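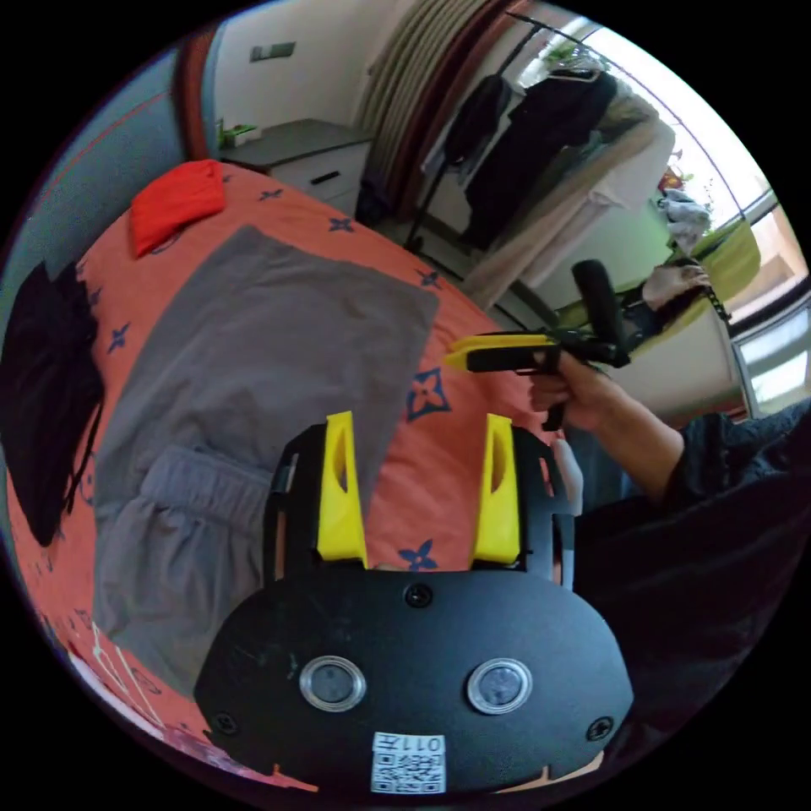
Ifans House is a guest house for walkers and cyclists at the upper end of Gendwood village, and these are the questions which guests send to us most often. I try to answer in the order in which they usually come, from booking to departure. The first one is almost always about warmth. The house was built in 1824 with thick stone walls, and the bedrooms stay cool also in July. A long dark sleeve like the one by the bed in the photo is what I wear indoors most of the year, and I advise you to pack something similar for the evening. If you do not find your question, please write to me by e-mail and I will add it.

Jarosław Żak
Last changed: September 3, 2025

BOOKING AND PAYMENT

How do I book a room?
By e-mail or by telephone. We do not have an online calendar. I had one for two seasons and it sold the same room twice, so I went back to the paper book. Please write the date of arrival, the number of nights, how many persons, and if you come on foot, by bicycle or by car. I answer in the evening, after dinner is served.

Do you ask for a deposit?
Yes, £40 for each room. We take it off the final bill. You can pay the rest by card or cash on the last evening or in the morning.

What happens if I must cancel?
If you tell us a week before, you receive the whole deposit back. If it is later, we keep it, but we are happy to move it to another date in the same season. A walker who is injured on the trail is a different case and you should just call us.

Can I book for one night only?
Yes, always, except at the weekend of the Gendwood sheep show, when it is two nights. Most of our guests stay one night and go further to Rotton.

Do you keep a waiting list?
We do. Many walkers change their plan when the forecast is bad, so a place on the list is worth having. I call people in the order of the list, and please answer the same day.

Do you recommend another place if you are full?
Mererid Ruddock has two rooms at the old school, on the other side of the bridge. The breakfast is very good there. There is also the campsite at Rotton, but this is a long afternoon further.

ARRIVAL

How do I find the house?
Come up the main street, pass the chapel and continue until the road becomes steep. We are the last house on the left side with a green gate. Satellite navigation often sends cars to the farm of Mr. Cadwaladr, who is patient about it but has a narrow yard.

Is there a bus?
The stop is 100 meters below the house, at the chapel. The last bus from Rotton arrives before dinner, except on public holidays, when there is no bus in any direction. Please look at the timetable of the bus company and not at the paper one in the shelter, which is old.

At what time can I come in?
From four o'clock. If you are earlier, you can leave your bag in the porch, which is open all day, and sit in the garden. The village shop makes tea and closes for lunch.

What if I am late?
Please call. Dinner we can keep warm until nine. After this time I put soup, bread and cheese on the kitchen table with your name. The mobile signal is poor on the whole last part of the trail, so if you think that you will be late, it is better to call from the ridge and not from the forest.

Where do I leave a car?
Behind the house there is space for the cars of guests. You may leave the car for several days while you walk, if you stay with us at the start or at the end. Put a paper with your return date behind the windshield.

And a bicycle?
In the stone shed. It has a lock, a pump and a basic repair stand. The key hangs on the inside of the kitchen door. Please do not bring bicycles through the hall, the floor there was restored by Caradog Hopkin over a whole winter and he still comes to look at it.

ROOMS

Are the bathrooms private?
Two rooms have their own shower. The others share a bathroom on the landing, which has a bath. After a long day many people prefer the bath, and there is enough hot water if not everybody fills it at the same time.

When is the heating on?
In the evening and early morning, from October until the end of April. In the other months we light the stove in the sitting room when it is cold. Each wardrobe has a spare blanket on the upper shelf. If you need another, ask me, also late.

Do you provide towels?
Yes, one large and one small for each person. For dogs there are separate old towels in the porch.

I am allergic to feathers. What should I do?
Tell us when you book. We have pillows and comforters without feathers and we prepare the bed before you come. To exchange everything at ten in the evening is possible, but it is not pleasant for you with a blocked nose.

Should I worry about bed bugs?
This question comes more often each year, and I think it is a fair one to ask to any house on a long trail. We check the mattress seams and the headboard at each change of guests. What helps very much is if backpacks stay on the luggage rack and not on the bed. If you had a problem in an earlier house, please tell me at the door. You will not be sent away, we will put your clothes in the hot dryer and find a solution.

Is it quiet at night?
The road has very little traffic. You will hear the stream and, in spring, the lambs. The room over the kitchen hears the breakfast being made from six o'clock, and I give it to early starters if I can.

Is there Wi-Fi?
In the sitting room it is good. Upstairs the walls are too thick – one guest found that it works on the third stair, and you are free to sit there.

FOOD

Is dinner included?
Breakfast is included, dinner is extra and must be ordered by noon. There is one menu, with a vegetarian version each day. The pub serves food too, but its kitchen is closed on some evenings early in the week, and you should call them before you rely on it.

Can you cook for vegans or for people without gluten?
Yes, with notice of two days. We bake bread without gluten only when it is ordered. Our kitchen is small and flour is used in it daily, so for a person with strong celiac disease I can not promise that it is safe.

How early is breakfast?
From seven until nine. If you leave before, I prepare a tray in the evening. Porridge I can not leave on a tray, I have tried.

Do you make packed lunches?
We do. Write it on the sheet in the hall before you go to sleep: sandwich, fruit, cake. Bring your own box if you have one.

Can I bring my own wine?
Please do. We do not have a license and we do not charge for glasses.

WALKING AND LUGGAGE

Can somebody transport my bag?
Malcolm Mottram drives bags between Gendwood and Rotton during the season. He takes them from our porch at half past eight, and he does not wait. You book with him directly and I send his number with the confirmation. One bag for each person, and it should be possible for one man to lift it.

Where can I dry wet boots and clothes?
In the boiler room beside the porch. There are lines above and racks below. Put newspaper inside the boots and change it once before bed, which makes a big difference. Please do not place leather boots against the boiler.

Do you have a washing machine for guests?
We wash one bag of laundry for a small fee if we have it before six in the evening. It is ready in the morning, sometimes with thick socks still a bit damp.

Which map do I need?
The Gendwood sheet covers the day before us and the day after. We sell it in the hall. The forest tracks were changed after the last storm, and Hefin Cadwaladr from the farm has drawn the new ones by hand on the copy on our wall. Take a photo of it.

Is the ford on the way to Rotton safe?
In dry weather it is simple. After heavy rain it is not, and then you must take the road by the upper bridge, which costs you one more hour. Ask at breakfast. I look at the stream from the kitchen window and I know at which stone it is too high.

OTHER THINGS

Do you accept dogs?
In two of the rooms, on the ground floor. Dogs can be in the sitting room if the other guests agree, but they can not be on the beds. In lambing time they must be on a leash from our gate.

Are children welcome?
Yes. We have a travel crib and a high chair. The stairs are steep and have no gate.

Can a person with a wheelchair stay?
I must say no at the moment. There are steps at the front door and the ground floor bathroom has a narrow entrance. We are saving for this work. The estimate for the ramp alone is £3000, and it is planned before the bathroom.

What does the name mean?
Ifans was the family which built the house. Some older people in the village call it by another name, Staditz, after a tenant who came later. If you ask for directions and hear this name, it is the same house.

I forgot something in my room. Can you send it?
Yes, you pay only the postage. We keep things until the end of the season. Chargers go into a basket in the hall, and if you need one you can look there first.

When must I leave the room?
By ten. Your bag can stay in the porch until the afternoon bus.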